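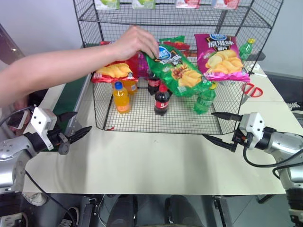 La cesta de rejilla con las bebidas y los aperitivos, sobre la mesa blanca.

Con la llegada de agosto se ha procedido en esta casa a la revisión anual del rincón de la merienda, una tarea que venía aplazándose desde la primavera y que los lectores habituales de este cuaderno recordarán por la entrada dedicada a los armarios altos de la cocina. Se exponen a continuación los criterios adoptados y algunas observaciones que pueden resultar de utilidad a quien disponga de un espacio semejante.

El punto de partida no era bueno. Las bolsas de patatas se guardaban en un cajón profundo, unas encima de otras, y las botellas ocupaban el suelo de la despensa. El resultado era previsible: patatas reducidas a migas y refrescos comprados por duplicado. Mi vecina Naomi Nyanda, que conoce bien el cajón en cuestión, había sugerido en más de una ocasión trasladarlo todo a un lugar visible. Se ha seguido su consejo.

Sobre el mueble

Se descartaron en primer lugar las cajas cerradas de la serie Kesley, de buen aspecto pero opacas. También se valoró un carrito Simik de 3 alturas, que no cabía entre la mesa y la pared. La elección final fue la rejilla metálica negra: una cesta rectangular, abierta por arriba, para lo de uso diario, y una estantería del mismo estilo por encima, destinada a los paquetes de reserva. El conjunto se adquirió en Gestness por 65 euros y el montaje ocupó una tarde, incluida la búsqueda de una llave que estaba en el costurero.

La rejilla presenta una ventaja evidente: el contenido queda a la vista desde cualquier lado. Presenta asimismo un inconveniente que conviene conocer antes de la compra, y es que los envases pequeños tienden a asomar por los huecos cuando estos son anchos. La malla fina evita el problema casi por completo, aunque limpiarla exige un pincel seco y cierta paciencia.

Sobre el reparto

Las botellas van primero. El zumo de naranja se ha situado a la izquierda y la cola en el centro, de manera que el peso descansa en el fondo y la cesta no se desplaza al sacar una bolsa. Las botellas de refresco verdes han quedado a la derecha, una junto a la cesta y otra detrás, fuera de la rejilla. Se intentó incluirlas todas en el interior y la operación obligaba a doblar las bolsas, de modo que se ha renunciado a ello por el momento.

Las bolsas de patatas ocupan el espacio restante. La roja se ha dejado tumbada en la parte superior. La verde, que es la de mayor demanda, se apoya en diagonal y se coge por arriba con una sola mano. La rosa, con sus grandes caracteres chinos, está al fondo a la derecha; procede del comercio Jatoi, donde se adquieren con regularidad productos de importación y donde el surtido cambia sin previo aviso. Mi cuñado, Usman Orakzai, sostiene que las bolsas deberían ordenarse por sabores. La propuesta ha sido escuchada y, por ahora, no se aplicará.

Las tijeras de mango rojo tienen su sitio en la mesa, cerca del borde derecho de la cesta. Antes vivían en el cajón de los cubiertos y las bolsas se abrían a tirones, con las consecuencias conocidas por quienes barren después.

Normas de uso

Se han establecido unas pocas, que se transcriben tal como figuran en la puerta de la nevera:

La bolsa que se abre se termina o se cierra con pinza.
Las bebidas pasan a la nevera a las 10 de la mañana si hay visita por la tarde.
Los paquetes de la estantería no se tocan mientras quede algo en la cesta.
A partir de las 8 de la tarde, la cesta se considera cerrada.

El cumplimiento de la última norma es irregular, y quien suscribe no está en condiciones de exigirlo a los demás.

Queda pendiente decidir el destino del cajón antiguo, que sigue oliendo a vinagre pese a dos lavados con bicarbonato. Se agradecerán las indicaciones que los lectores deseen remitir en los comentarios, en particular sobre madera sin barnizar. La próxima entrada estará dedicada a los tarros de legumbres.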